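3.2 Study area and housing stock

Gadora is a planned residential district on the northern side of Tolesora, built in phases on former grazing land between the ring road and a county drainage reserve. The master plan divides it into 11 neighborhoods, each released to a single builder under a common design code. The code sets minimum lot widths, garage placement and roof pitch, but it leaves floor plans and interior finishes to the builder. Homes in the district are detached and owner-occupied for the most part, with a small number of attached units near the commercial center.

We selected the Keskin neighborhood for detailed study. It has 113 single-family lots, all of them sold, and it was the first section in which every house had been occupied for at least 12 months when fieldwork began in July. Later sections were left out because construction traffic and unfinished landscaping would have affected both asking prices and residents' answers about noise and street use.

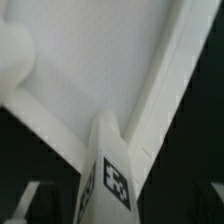 Vol. 12, No. 3

Figure 4. Finger with square marker against a pale, flat surface.

Sale records were taken from the district's deed register and matched to lot numbers on the recorded plat. Where a house had been sold more than once, both sales were kept and the second was flagged as a resale. We did not adjust for builder incentives such as closing-cost credits, as these do not appear in the register. This probably means that first-sale prices are slightly overstated compared with resales, a point taken up again in Section 5.

Lot position was coded in three classes: interior, corner, and reserve-facing. The last class covers lots whose rear boundary adjoins the drainage reserve. A few lots touch the reserve only at one corner, and these were coded as interior – the view from the rear rooms is blocked by the neighboring house in each case. Walking distance to the neighborhood park was measured along sidewalks from the front door. Lots within 600 feet of the park entrance were treated as close to the park.

The household questionnaire was delivered by hand and asked residents why they had chosen the neighborhood, which other districts they had considered, and how often they used the trails. Stastard, an older subdivision south of the ring road, was the alternative named most often. Its lots are larger, but it has no shared open space and its homeowner fees are lower, so it gives a useful point of comparison for the fee analysis in Section 4.3.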